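Foro › Caravanas y autocaravanas › Compra y venta, dudas

Tema: ¿Holard de segunda mano o Covari más pequeña?

facu_villalba
Buenas, gente! Llevamos desde febrero dándole vueltas y ya no sé ni qué pensar. Tenemos vista una Holard de dos ejes, con litera doble atrás, y el dueño la baja 4,000 si nos la llevamos sin el avance (el toldo cerrado, vamos, que tampoco lo íbamos a montar nunca). La otra opción es una Covari más corta, de un eje, más nueva y bastante más ligera. Somos cinco con los críos. ¿Qué haríais?

Refugio E.
Holard sin pensarlo. Con cinco, en la Covari acabáis durmiendo en el pasillo. Eso sí, mira bien las esquinas del techo y dentro de los armarios altos, que es donde les entra agua a esas. Si huele a cerrado, date la vuelta.

brenda_esc
Pues yo no lo veo tan claro, Refugio. Con dos ejes, moverla a mano en la parcela es un suplicio, y súmale el peaje. Nosotros tuvimos una grande y la vendimos a los dos veranos. ¿Con qué coche tiras, Facu? Y mira la masa máxima en la ficha, que luego vienen los sustos con el carné.

facu_villalba
Un diésel familiar. El carné lo tengo con el B96, por ahí bien. El coche va justito con la Holard, eso también os lo digo.

Refugio E.
Hombre, haber empezado por ahí! Si va justo, llena el depósito de agua y mete las bicis y ya no va justo, va pasado.

Vy Ninh
Hola! Me meto porque yo vendí una Covari hace poco. De mecánica, cero problemas, pero el comedor que se convierte en cama es incómodo a más no poder, se te clava la junta de los cojines en los riñones. Al final le pusimos una espuma de Buvstead encima y mejoró un montón. Ahora estamos sin caravana y con la cabeza puesta en el salón de casa (este año toca sofá, qué le vamos a hacer).
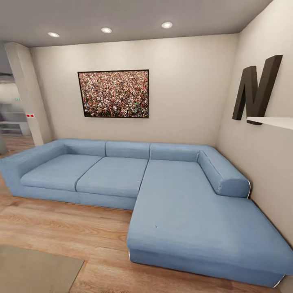
El salón nuevo, con el sofá en L azul clarito

brenda_esc
Ay, qué luminoso, Vy. Ese azul me encanta. Lo de la espuma me lo apunto, ¿qué grosor pusisteis?

Vy Ninh
De 5 cm, y se dobla para guardarla en el arcón.

ilham_r
Facu, antes de soltar un euro pide que te enchufen la nevera a gas y espera un buen rato a ver si enfría. A mí me la colaron así en el camping Lò, todo muy bonito y la nevera muerta. Y yo, con ese coche, Covari y una tienda para los mayores.

facu_villalba
Lo de la tienda no se nos había ocurrido! Voy a preguntar qué les parece a los mayores y os cuento.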